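Carte graphique d'occasion ou neuve pour du montage vidéo ?
Posté dans Matériel et bricolage informatique

Uvik
Bonjour à tous ! Je me suis mise au montage vidéo en mai (des petits films de randonnée, rien de pro) et mon vieux PC rame dès que j'ajoute une transition. J'ai repéré une carte d'occasion à 50 euros de moins que la neuve, mais le vendeur ne donne ni facture ni garantie. Vous prendriez le risque, vous ? J'ai 16 Go de mémoire et une alimentation qui date un peu – je ne sais même plus laquelle, il faudrait que j'ouvre le boîtier.

Hattori
Pour 50 euros d'écart, moi je prends la neuve sans hésiter ! Sur l'occasion, demande toujours à voir la carte tourner chez le vendeur, avec un test de charge de 25 minutes au moins. S'il refuse, tu passes ton chemin.
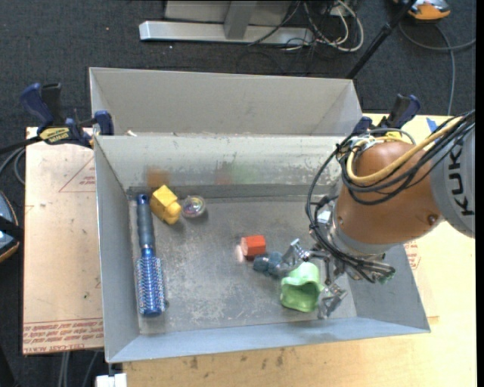

Et avant d'acheter quoi que ce soit, regarde l'étiquette de ton alimentation – c'est souvent elle qui coince. J'ai fait la bêtise il y a deux ans : carte toute belle, toute neuve, et le PC qui s'éteignait à chaque export. J'ai dû racheter une alim derrière, merci le budget ! Mesure aussi la place dans le boîtier, certaines cartes font 33 cm de long.

Drerkia
essaye déjà les proxys dans ton logiciel, c'est gratuit. chez moi ça a tout changé, j'ai gardé ma vieille carte

Uvik
Merci à vous deux ! Je teste les proxys ce soir et j'ouvre la tour dans la foulée.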